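Education > Clubs and Competitions > Mobile Manipulation

Kubo Tidy-Up Kit (two-arm, club edition)

Sold by Rornbridge
Shares 100 | Comments 3

The Kubo Tidy-Up Kit is a season's worth of tasks for student teams that already have a two-arm mobile robot. It includes the task book, scoring sheets, a floor plan for the practice corner, the Prikier logging software and a club license for one school year. The robot is not included. Furniture is not included either, and most clubs use what they have.

The kit was written by Rimantas Kalniņš and Daryna Stetsiuk for the Wellton student league and is now in its second edition. The pictures on this page are from the Wellton club.

Price: $2,628 per club
Replacement task book: $100

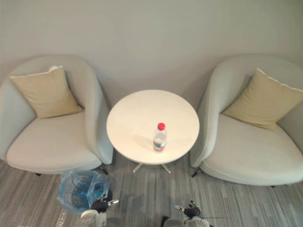
Setting up takes one club meeting. The floor plan calls for two seats, a low table between them and a lined wastebasket within reach of the robot, all against a plain wall. Sizes are given as ranges, so a team doesn't have to buy special furniture. Wellton uses a pair of tub armchairs with a round white side table, and a bottle with a red cap as the table item. Bright caps are a good choice for teams training their first detector. Mark the chair legs on the carpet with tape if the room is shared, and log the starting position before each run.

What the tasks cover

Task A is the table. The robot picks up one item and puts it in the wastebasket without moving the table. Points are taken off for touching a chair.

Task B is the bag. The robot grips the liner, gathers it and lifts it out of the basket. This is the task teams spend the most time on. Thin plastic folds differently every run and it shows through in places, which confuses depth sensing. The task book has a chapter on it by Lukian Didenko, with settings for grip force and closing speed.

Task C is the carry. The robot takes the bag to a drop point chosen by the judge. The route may pass through a public part of the building if the school allows it.

Wrist camera footage is required for Tasks B and C. Expect a good deal of blur when the arm is moving. Prikier keeps every clip and lets students tag the ones worth training on.
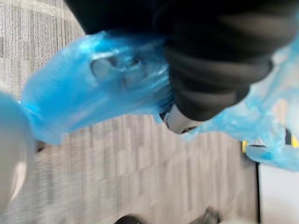
What's in the box

- Task book, spiral bound, second edition
- Scoring sheets for 3 teams
- Floor plan, printed and PDF
- Prikier license key, one school year
- Storage for 2,000 logged runs
- Judge's guide

What you need to supply

- A two-arm robot with a head camera and a camera on each wrist
- Grippers that can close on thin film
- A laptop for each team
- Wastebasket and liners

Any thin liner is allowed. Colored ones are easier to see against a gray floor. Buy more than you think you need, as a liner that tears has to be replaced before the next attempt.

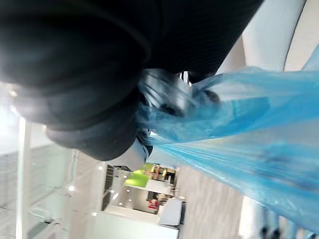 Gripper closed on the gathered handles of a blue bag.

Notes from the Wellton team

Ese Odukoya coaches the Wellton club, which meets on Saturday mornings. Her students split the work by task. One group writes the arm motions, one labels clips and one runs the scoring. They switch every few weeks. "The labeling group ends up knowing the most about why a grip fails," she says. "I'd start new members there."

Demyd Ostapchuk, a junior on the team, suggests running Task A until the score is steady before going near the bag. He also advises writing down the starting pose of both arms. The first edition left that out and the team's early scores could not be compared. 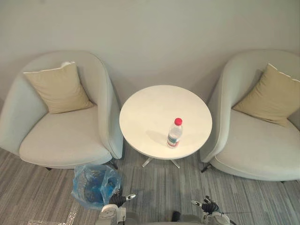

Scoring for Task A was changed in the second edition. The judge now records where the item stands before the run, using a simple grid laid over the tabletop in Prikier. An item near the front rim, like the bottle on the Wellton table, goes down as a front start and carries fewer points than one by the wall. Both hands must begin empty. Teams using first edition sheets can download the new ones at no charge.

Ordering

School purchase orders are accepted. Orders for the fall season close in June. Kits ship from Rornbridge in one carton. License keys are sent by email to the coach named on the order.

Returns are accepted on unopened kits. Once a license key has been used, only the printed parts can be exchanged.

Related items

Kubo Judge's Guide, extra copy
Prikier Classroom License, one year
Kubo Line and Shelf Kit for single-arm robots
Floor tape, matte, three-roll pack
Wellton League rule sheet (free download)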